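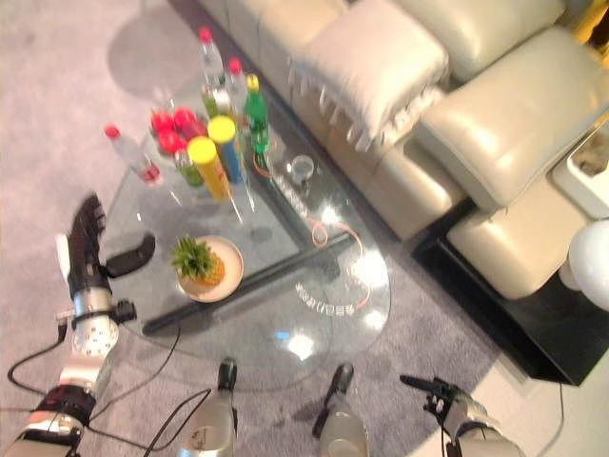 Coffee table, glass top.

Flurnomell: old home recipes, typed up

Hello! Flurnomell is my slow and slightly obsessive collection of handwritten home recipes, copied out into one plain table so that people can search them, sort them, argue over them and (I hope) cook from them. It has 3000 recipes in it at the moment, taken from 73 notebooks and card boxes. Most are in English, a fair few are partly in Welsh, and there's one lovely notebook that drifts into Swedish whenever the writer gets to the buns.

I started with my grandmother's green notebook, which had a ginger cake I wanted and no index whatsoever. Then a cousin lent me a box, and a neighbour of hers had another box, and now I own a second bookcase.

What's in the folder

recipes.csv is the main table, one row per recipe, 13 columns.
notebooks.csv has one row per notebook, with the rough decade and the region if the family told me.
measures.csv is the list of odd measures and what I think they mean.
fixes.txt is a running list of corrections, newest at the top.

Everything is saved as UTF-8. If your half signs turn into nonsense when you open the table in a spreadsheet, use the import option instead of double-clicking the file. I get a message about that nearly every month.

The columns that need explaining

title is exactly what the cook wrote, so you'll find "Aunt's pudding" eleven different ways and also "The Other One". I've left these alone. The plain_title column is my own tidy version, and that's the one to search.

ingredients is a single cell with semicolons between items. I know, I know. A separate table would be neater, and I tried it, but half the cooks change their minds in the middle of the list ("sultanas, or leave out if Dad is coming") and there was no sensible place to put that.

oven is copied as written: "moderate", "hot", "gas 4", "as for scones". I don't convert it here. There's an oven_guess column beside it with my reading in Celsius, and guess is the right word. For 40 recipes I had no idea at all and left the guess blank.

margin holds the notes written round the edges. This is my favourite column by miles! You get "too sweet", "good for shops day", and a running quarrel in two different inks over whether a fruit loaf should have tea in it.

Fruit, tinned and fresh

Fruit deserves its own section, as it caused me more bother than everything else put together. A lot of the cards say "pineapple" or "peaches" and nothing more, and the cook plainly knew whether she meant the tin or the real thing. I've added a fruit_form column with three values: tin, fresh, unclear. I only put "tin" if the recipe mentions syrup, juice from the tin, rings, or a tin size. I only put "fresh" if something gets peeled, cored or stoned. All the rest is "unclear", even when I'd happily bet my own lunch on it.

It matters more than you might think. Fresh pineapple stops gelatine from setting, so a jelly recipe which says "1 pineapple" and gets read the wrong way will leave you with a bowl of sweet soup. I've put a warning in the notes column for every jelly and mousse where the form is unclear. 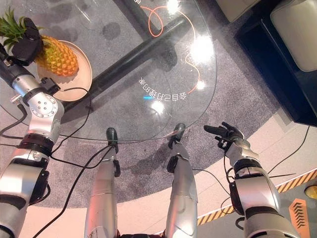

Wai-kit Sin reckons I'm being too cautious here, and that any card calling for "a small pineapple, chopped, with juice" should go down as tin without a second thought. Fair point, and I did go back and look at those rows again. I've kept them as unclear, but there's now a fruit_hint column where a reader's hunch can go without overruling the card.

Ivar Sjögren checked all the Swedish bits, for which I'm hugely grateful, and found that I'd been typing "knead" where the writer meant something closer to "leave it be". Those buns have been fixed. If you've got an older copy of the table, please don't make the buns.

How I typed them

By hand, in the evenings, with the notebook propped up on a music stand. I tried Multeo, a text reader, on the neatest notebook and it did well on the printed headings and badly on everything with a pencil line through it, so I went back to typing. Each recipe gets a second read at least a day later. Spelling is kept as written in title, method and margin, and tidied in plain_title and ingredients.

Crossings-out are kept in square brackets with the word "struck" in front. Stains are not recorded, though I was tempted.

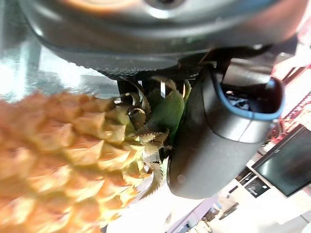

Can I use the recipes in a booklet for a fundraiser?
Go ahead, so long as you credit Flurnomell and leave out any row where the share column says "ask". Those come from families who want to be asked first, and I'm happy to pass a message on.

Known problems

The Lloyd box was dropped at some stage in its life and the cards are out of order. Where a recipe ran over two cards I've matched them by handwriting and common sense, and I'm fairly sure one of the chutneys is really the front of one and the back of another.

Cooks from the 1950s onwards are heavily over-represented, and so are cakes. If you want to know what people ate on an ordinary evening this is a poor guide, as hardly anyone wrote down how to boil a potato.

The Prallier notebook uses its own cup, a teacup the family no longer has. I've entered it as "cup (Prallier)" in measures.csv with no millilitres beside it.
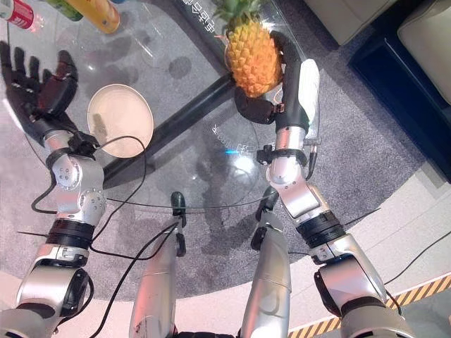 Sending me things

Corrections are very welcome, big or small. Give me the row number, what it says now, and what you think it should say. If you've got a notebook to lend, please write before posting it, and don't send anything in June, when I'm away and parcels sit in the porch.

I'm especially after savoury recipes, packed lunches, and anything at all with a margin note ruder than "never again".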